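Vilden Community Studio
Storage and Furniture Safety Check, Comments Sheet
Area: studio room, curtain side
Checked by: Nesrin Bilgin
Read and signed by: Jitendra Gautam
Date: Feb 4, 2019
Sheet no. 367

Please read the comments together with the result. OK means the item can be used. WATCH means it can be used, but must be looked at again at the next check. FIX means do not use before the repair is finished. Where I write N/A, the item does not exist in this room.

PART A. FLOOR AND WALKING WAYS

A1. Walking way from entrance to storage side is free
Result: OK
Comment: In December we had boxes from Firnen standing here for too long. They are moved to the back store and I ask that they stay there.

A2. Floor is dry and without loose tape
Result: WATCH
Comment: One strip of old marking tape is lifting near the entrance. I pressed it down by foot, but it needs to be removed and put new. Please use the grey tape, the yellow one leaves glue.

A3. No cables across the walking way
Result: OK

A4. Rubbish bin emptied, no bin standing in front of the exit
Result: OK

PART B. LIGHTS AND CEILING

B1. All ceiling lights are working
Result: OK
Comment: I left them on for the full visit and saw no flicker.

B2. Ceiling panels and light covers sit properly
Result: OK

B3. Exit sign is lit and can be seen from the middle of the room
Result: OK
Comment: Test button pressed, the battery holds.

PART C. CURTAIN AND DECORATION

C1. Curtain hangs secure from its clips
Result: WATCH
Comment: It is a heavy black curtain and the metal clips carry all of it. I pulled gently at several places and nothing came off. People should not pull it sideways with force when they open it, they should walk with it.

C2. Curtain does not lie on the floor as a trip hazard
Result: OK

C3. Curtain is away from heaters and hot lamps
Result: OK
Comment: The fan heater belongs in the office now. Please do not bring it back to this room, even on cold mornings.

C4. Letters and decorations are fixed well
Result: OK
Comment: The big letters are light and would not hurt anybody, but if one falls behind the furniture someone will climb to get it. Check the fixing when you dust.

C5. Fire label for curtain is available
Result: FIX
Comment: I could not find the label or the paper from the supplier. Jitendra, you wrote that Ağca sent it by email. Please print it and put it in the red binder. I have to mark this as FIX until I can see it with my own eyes, sorry.

PART D. TALL CABINET, WHITE, TWO DOORS

This is the cabinet that was assembled from the Dava set. I took more time for it than for the other furniture, as it is tall and everybody will want to use it for heavy things.

D1. Cabinet stands level and does not rock
Result: OK
Comment: Checked with the spirit level on both directions.

D2. Cabinet is fixed against tipping
Result: FIX
Comment: No wall strap is fitted yet. The cabinet must stay unloaded until the strap is on. I know there is a strap in the hardware bag, it only needs the right screw and plug. The distance from floor to the fixing point should be 127 cm or higher, as we agreed for all tall furniture here.

D3. Both doors open fully and do not hit anything
Result: WATCH
Comment: The left door comes close to the curtain side. Open it slowly, and watch that the fabric is not caught when you close it.

D4. Hinges are tight, no missing screws
Result: OK
Comment: I tightened the screws of the right door by hand screwdriver. Do not use the power driver on these hinges, the board will strip.

D5. Door handle is firm
Result: OK
Comment: The black handle on the left door does not turn or wobble. If it becomes loose, stop using it and tell me the same day.

D6. Holes and cut-outs in the door are smooth
Result: WATCH
Comment: I went over the edges with a cloth and it did not catch. Small children like to put fingers in such places, so in the holiday programme this door should be kept closed.

D7. Drawer at the top runs straight and has a stop
Result: OK
Comment: Only light items in the drawer, paper and pens and so on. 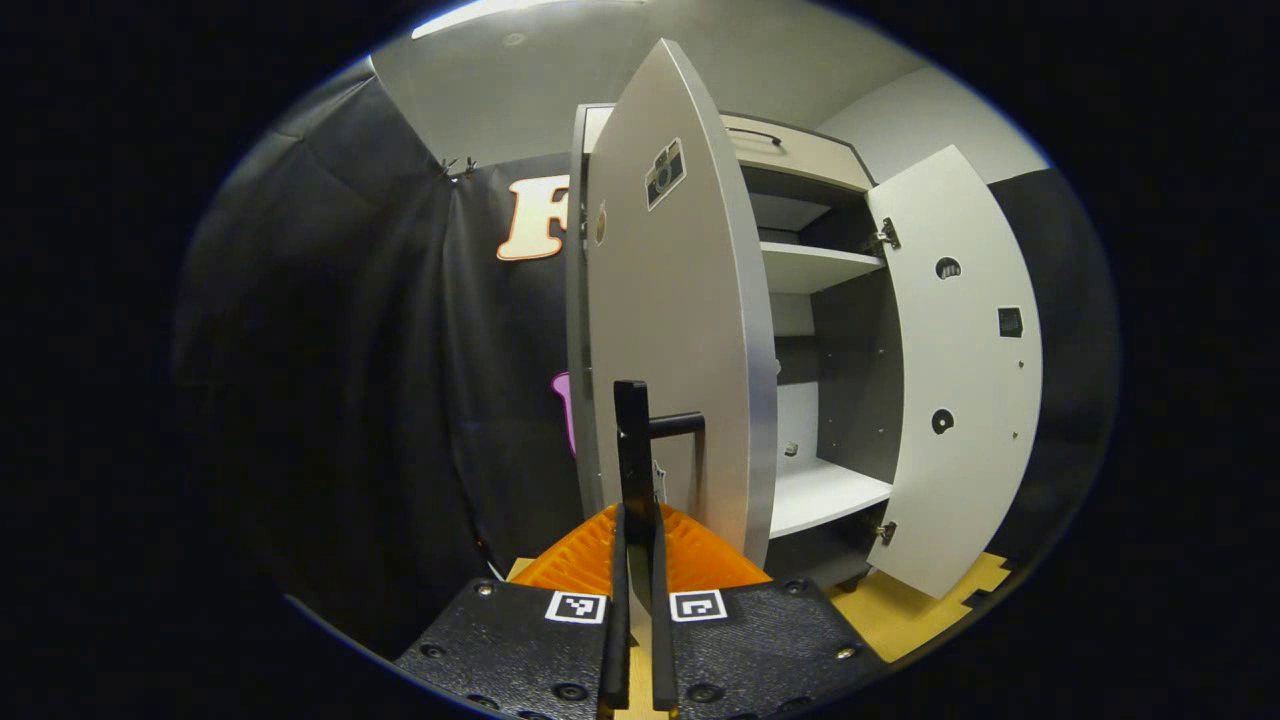 Item D: white cabinet with both doors open, drawer at the top and empty shelves below.

D8. Shelves sit on all their supports
Result: OK
Comment: I pressed each one at the front edge and at the back.

D9. Load label is on the inside
Result: FIX
Comment: Please make one. Maximum 5 kg for each shelf, heaviest things at the lowest place. Write it big enough so people read it without glasses.

PART E. ACTIONS

Fit wall strap to cabinet. Jitendra. Before any loading.
Print curtain fire paper and put it in binder. Jitendra.
Make and stick load label. Nesrin.
Replace lifting tape at entrance. Nesrin, the tape is in drawer 53 of the back store.

General comment: The room is in better condition than at the December visit and I thank everybody who tidied. The three FIX points are small work, but the strap is serious and I do not want it to wait behind the others. If the wall is found to be only plasterboard at this place, please phone me before drilling and we will choose another fixing or another position for the cabinet.

Reply from J. Gautam: Read and agreed. I will ask Ağca to send the curtain paper again, I have lost that email. Strap will be done first.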